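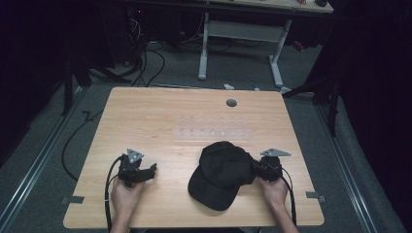 ## Caps -- folding, washing, storing

Notes to self mostly, but people keep asking so here it all is. Last big rewrite was October, bits added since.

### Before you fold anything

- Clear a flat table. Bed is too soft, cap just rolls around.
- Empty the surface of crumbs, pet hair, threads. Black caps pick up everything. EVERYTHING.
- Check the sweatband. Damp = not ready. Hang it another night.
- Undo the strap at the back one or two notches. Folds flatter, less pull on the snaps.
- Lint roller first, then fold. Other way round and you miss the creases.

### Soft caps (the ones that squash)

Soft cap = no stiff buckram behind the front panels. Pinch the front. If it gives and stays down, it's soft. If it pops back at you, go to the next section and don't fold it.

1. Turn it upside down, crown on the table.
2. Brim pointing toward you or off to one side, whichever hand you like.
3. Hold near the brim with one hand. Light grip.
4. Other hand takes the back of the crown and pushes it in toward the brim.
5. Tuck the back half into the front half. Like a bowl inside a bowl.
6. Smooth the sweatband so it isn't doubled over on itself.
7. Leave the brim alone. Curve stays curved.

If the crown bunches up on one side you pushed too fast. Let go, shake it out, start over. Takes me two tries on a new one still.

Don't press the brim flat to save room. It will go flat on one side only and then you have a cap that looks like a potato chip.

### Stiff caps

Don't tuck. The front panels crack and you get a white line that never comes out -- I ruined a good navy one this way.

- Stack them, brims all the same direction, each one sitting over the one below.
- Stuff the bottom one with a rolled T-shirt or a pair of socks.
- No more than six in a stack. After that the bottom one starts to lean.
- For one or two, just a hook. Hang by the strap, not by the button on top.

### Washing

Hand wash. I know, I know. Dishwasher trick is all over the internet and I did it once, the brim came out wavy. Old caps can have cardboard in the brim and cardboard does not like water at all. Flick it with a fingernail. Hollow papery sound = cardboard, spot clean only.

For the plastic brim kind:

- Sink of cool water, squirt of dish soap. Small squirt.
- Old toothbrush on the sweatband. Most of the dirt is there.
- Black caps: test a corner with a white rag first. If the rag goes gray the dye is moving, keep the water cold and be quick.
- Soak 20 minutes, not overnight. Overnight it smells like a pond.
- Rinse till the water runs clear, then one more.
- Press out in a towel. Never wring.
- Dry over an upturned bowl, or a balloon if you have kids and therefore balloons.
- Out of direct sun if it's black. Black goes brown. Ask me how many.

Salt rings (the white wavy lines after a hot day): one part white vinegar, two parts water, dab, wait ten minutes, rinse. Do it before the main wash. On dark fabric you might need to go twice.

Sunscreen on the underside of the brim -- dish soap straight on, no water, leave it a bit, then a damp cloth. Water first just spreads it.

### Getting a shape back

Cap got crushed in a suitcase? Steam. Kettle or a garment steamer, keep your fingers out of it. Hold the cap so the steam goes up inside the crown, count to ten, take it away, push the dent out from the inside with your fist. Put it on the bowl till it's cold.

Brim too flat: curve it round a big mug, rubber band over, leave overnight. Don't crease down the middle. A crease is forever.

Brim too curved: under a couple of heavy books, towel between. Slower. Two or three days and it still remembers.

### Where they live

I had mine in a basket by the door for years. Bad. Bottom ones never got worn, top one got worn to death. Now:

- Everyday caps on hooks.
- Soft ones tucked and stood on edge in a drawer, like files. You see every brim. Pull one out and the rest dont fall over, if the drawer is full enough. Half-empty drawer, put a shoebox in it to take up the space.
- Winter stuff and the caps nobody will admit to wearing in a lidded box on top of the closet.
- The box I use is a Skasetti, the long low one. 32 quarts. Any box with a flat lid works, I just had it.

Cedar block in the box if it's wool. Cotton doesn't need it. Change the cedar or sand it when the smell goes.

Label the short end. You will be looking at the short end.

Oana Văduva does hers on a curtain rod with shower rings, one cap clipped to each ring, brim down. Looks great in her hall. Mine slid off, my rod is thinner. Worth a go if you have a proper one.

### Packing for a trip

Soft cap: tuck as above, goes inside a shoe or down the side of the bag.

Stiff cap: crown up or crown down, doesn't matter, but fill it. Socks, underwear, chargers. Then soft clothes all round so it can't shift. Brim against the side wall of the case, never across the middle where the case bends.

Two stiff caps: nest them, then fill the inside one.

Or wear it. Clip it to a backpack strap if you hate wearing it on a plane. Small carabiner through the back opening -- not through the eyelets, they tear.

### The table itself

Folding day for me is the whole laundry pile, caps last. Couple of table things that help:

- Work at the long edge, pile on the left, finished on the right. Swap if you're left handed.
- Table high enough that you're not bent over. My back lasts 8 shirts on the coffee table, the entire basket on the desk.
- Loose cords down through the grommet or off the back, so sleeves don't catch.
- Tape on the edge is a good marker if you want all your folds the same width. One bit at each end, line the shirt up between. Peel it every month or so or the glue goes gummy.
- Gummy glue: bit of cooking oil on a rag, wait, wipe, then soapy cloth. Try it somewhere hidden first if it's real wood.
- A stiff clear sheet makes a fine folding board. You see the shirt through it. Wipe both sides, it grabs lint.

### Wood-look tops, quick care

Damp cloth, barely damp. Dry straight after. Wipe along the grain, the streaks show less. Don't leave a wet cap sitting on it, black dye on a pale top is a whole afternoon. If it happens: baking soda and a drop of water, soft cloth, little circles, easy. Magic sponge works too but dulls a shiny finish.

Pull the grommet cap out now and then. The crud in there!! Vacuum with the narrow nozzle, then a cotton swab around the rim.

### Small fixes

- Button on top came off: dab of fabric glue, push down, clothespin overnight.
- Sweatband coming loose: back stitch with doubled thread, short stitches, go through the old holes. Machine won't get in there, don't bother.
- Strap hook-and-loop full of fluff: pick it out with a needle or an old comb. Works like new after.
- Faded black: dye pot works on cotton. Thread is usually polyester and stays the old color, so expect the stitching to show.
- Fraying brim edge: trim the fuzz, don't pull. A black permanent marker along the edge gets you another season.

### Questions I got

**Can I tumble dry?** Mercy Rugemalira does, low heat, inside a pillowcase, soft cotton ones only. I don't. The brim bangs around and mine are old.

**Do those plastic cap cages work?** For shape, yes, ok. For cleaning you still need the toothbrush. And they take up half a shelf when not in use.

**How many should I keep?** No idea. I got rid of any that gave me a headache and that was a third of them.

**Kids' caps?** Same as soft. Name inside on the sweatband, laundry pen, not on the tag. Tags get cut off.

**Wool?** Cold, wool soap, flat dry, away from the radiator. It will shrink if you look at it wrong. Shrunk already: damp it, stretch over your knee, wear it while it drys.

### Still to write up

Straw hats. Beanies (roll, don't fold, more later). What to do with the drawer that has one glove in it. Oduor Chege sent me a way of storing scarves in a hanging shoe pocket, haven't tested, will add when I have.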